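The Loaner

The brochure said the Zandolach would change my relationship with sitting. I have a relationship with sitting the way other people have one with the weather, so I read the brochure twice and then put it under the short leg of the kitchen table.

It came on loan from the clinic in Prerkby, for 25 days, in a box with a handle on each end. The man who carried it in wore a polo shirt with the word Ivwood on the pocket. He wasn't a therapist. I asked him. He said he was a fit specialist, and I asked what that took, and he said it took a course.

"How long a course?"

"It's pretty thorough," he said.

He had me transfer to the bed while he took my old cushion off the chair and held it away from himself with two fingers. I'd had that cushion for 5 years. It had a dip in the left side that was the shape of me, and I had worked hard for that dip. He put it on the dresser and said it had bottomed out. He made it sound like a moral failing.

The new one was air cells, rows of them, all joined up so the air could move from one to the next. You pump it up too full, sit down on it, and let air out until there's just enough left under you. He did this with his hand flat beneath me, looking at the ceiling, the way they all do.

"Feel that?" he said.

I told him I have not felt that since before he was born. He wrote something on the form.

Then he unrolled the mat with the sensors in it and slid it between me and the cushion, and we both looked at his tablet. I came up as a blue field with two green smudges. My old cushion had come up red and yellow, and he flipped from one picture to the other a few times, blue, red, blue, red, like a man selling mattresses on television.

"What's the number?" I said.

"Your peak was 200 on the old one. Now you're at 62."

"Is that good?"

"It's a lot less."

I know it's a lot less. I can subtract. I asked what it would be after six hours, or on the van, or on the ramp at the library where the slabs have come apart. He said the mat was for a static reading. I said I was rarely static. He laughed, so I suppose he thought I was joking, and he had me sign in three places.

When he'd gone I got my sister to take the cover off so I could see what I was dealing with. The cover was black and stretchy and had a tag that said to wash it before first use, which struck me as something they might have done at their end. She put it through with the darks.

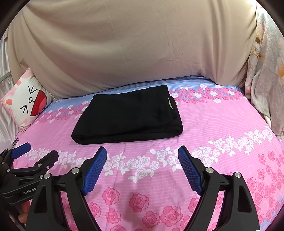

Folded, on the pink sheet.

The first week I didn't trust it at all. An air cushion moves. You reach for a mug and it thinks about the matter and then it goes with you, a little later than you'd like. Twice I grabbed the counter. My sister said I looked taller. I said I was taller, I was sitting on a balloon.

I checked it every morning with my own hand, because the form said to, and every morning it was fine. This annoyed me more than a leak would have. With a leak I could have called Prerkby and used the voice I keep for calling Prerkby.

There was a support group that met in the back of the Deák bakery, and I took the thing there to be looked at. Everyone had an opinion. One woman had used air for years and swore by it, and it came out over the poppy seed roll that she had also had four punctures and a cat. A man who sat on gel said that gel was the only honest cushion. Another man had gone back to plain foam and changed it every spring. They all had charts. They had all been blue on somebody's tablet at one time or other, and three of them had still ended up on their stomachs for a winter.

"So what does the picture mean?" I asked.

"It means you were blue that day," said the woman with the cat, and she asked if I was going to finish my roll.

I went home the long way, over the slabs. The front wheels caught where they always catch. I pitched, and the cushion pitched, and then it settled and I was more or less where I'd started. I sat on the far side of the ramp for a minute with my hands on the rims. With the old one I would have had to stop and hitch myself back to the left. I felt around for the need to do it and couldn't find it.

I did the skin check that night with the long mirror. There's a patch on the left that has been pink by evening for so long that I've stopped reporting it. I looked for it under the lamp, then I moved the lamp and looked again. I called my sister in, and she got her glasses.

"It's not there," she said.

"It comes and goes."

"Since when does it go?"

I told her it could be the cooler weather. It was April and we'd had the windows open. I told her it could be that I'd gone to bed early on Monday's leftovers and slept well. She said fine and turned off the lamp.

The fit specialist phoned near the end of the loan to ask how we were getting along. I said it was unstable and the valve was on the wrong side. He said the valve could be turned around. I said nobody had mentioned that. He said it was on page two.

"So should I come and pick it up?" he asked.

The old cushion was still on the dresser with the dip facing me — my sister had been setting her laundry on it.

"I'd want another reading first," I said. "On the ramp."

He said he'd have to ask if the mat could go outdoors. I told him I would wait.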